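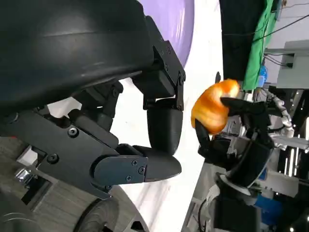
Re: [family-lives] Grandfather's village, and which spelling to use

Print | E-mail this message
Shares: 2

Hello all,

Sosina Alemneh wrote:

> I've nearly finished the chapter on my grandfather's early years
> and I'm stuck on the very first line. The family always said he was
> born in Biratov. His apprenticeship paper has Bratov, no i, in a
> very clear hand. My aunt insists they're the same place and I'm
> making a fuss over a letter. Has anyone had this with their own
> people? I'd like to get it right before the cousins see it.

You're not making a fuss, Sosina! I lost most of a winter to this very pair. My great-grandmother's people were millers out that way, and I had them down as Bratov for years, because that's how my father said it (he swallowed half his vowels, bless him). Then I got hold of the parish book for 1842, the year her own grandfather was baptised, and there it was as Biratov, twice on one page, and once as Bratov further down in what looks to me like a different clerk's writing. So for my lot, at least, it's one village and two clerks. I can't swear yours is the same, but I'd be surprised if it weren't, with the names you mentioned last time.

What I did in the end was use Biratov all through the story and keep Bratov only where I was copying out a document. I put a short note at the front saying so. My sister thinks the note is fussy. She hasn't read past it, mind you.

The bit I'd really love to hear more about is how he got from there to the Standetti works. You said he went as a boy, with an uncle, and that he was on the wages list as number 302. Was that the same uncle who later kept the chemist's shop? Mine had an uncle in everything too, and for ages I'd rolled two of them into one man who would have had to be selling cough mixture and repairing looms in the same month.

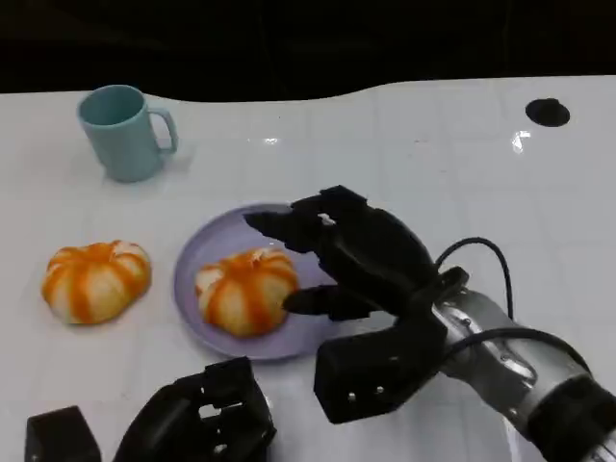
Should a family story give the old spelling of a place or the modern one?

Use whichever spelling your readers will be able to find on a map, and give the older one in brackets the first time it comes up. In quotations, leave it exactly as it was written.

On the wages list, do copy the whole page if you can get at it. I only took down our own line the first time, like a fool, and had to write off again when I realised the man above was his future brother-in-law. It was entry 1147 in the second book, and they'd sat at neighbouring benches before anyone in the family says they'd met. That changed the wedding chapter quite a bit, and I had to ring my cousin and take back something I'd said rather firmly over Christmas dinner.

I haven't forgotten your other question, about your grandmother's side and the years in Gudeta. I've nothing of my own on it. There was a long thread on school registers there last January, so try searching the archive for that, and if it doesn't come up I've probably still got the messages saved somewhere and can forward them.

Do send the chapter when it's ready, even if the first line is still wobbly. I'm up by six most mornings and it'd go nicely with my tea.

All the best,
Maureen

Last updated: January
0 comments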